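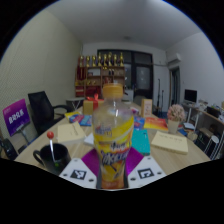
Mesa da sala de estudo, com os livros, os cadernos e a caixa dourada de laço vermelho, maio.

Relatório de progresso à Gallport: sala de estudo Mfaume

A segunda fase decorreu entre março e maio. A sala abre às 15h e fecha às 19h e tem agora 29 crianças inscritas, mais 8 do que no fim da primeira fase.

Material
Foram comprados 60 livros e cadernos com a verba do primeiro semestre. Estão todos registados na folha de empréstimos. Faltam entregar 7 dicionários encomendados à Isuvness, que passou o prazo para junho. O valor correspondente continua por pagar.

Utilização das mesas
As mesas de tampo claro servem para leitura, escrita e trabalhos manuais. Ao fim da tarde juntam-se nelas livros, blocos, canecas e garrafas de bebida, e a arrumação tem demorado mais do que o previsto. Dois livros ficaram manchados em abril e foram substituídos. A partir de junho, as bebidas passam para a bancada junto à entrada e cada mesa terá um tabuleiro para os blocos e cadernos.

Atividades
A oficina de embrulhos realizou-se em quatro tardes, com caixas e fitas oferecidas pela papelaria Gunach. A oficina de encadernação foi adiada por falta de cola e cartão.

Despesas
A rubrica de livros está esgotada. Na de material de escrita sobra verba suficiente até julho. Pedimos autorização para transferir o saldo da rubrica de transportes, que não foi usada, para a compra de duas estantes baixas. O orçamento segue em anexo.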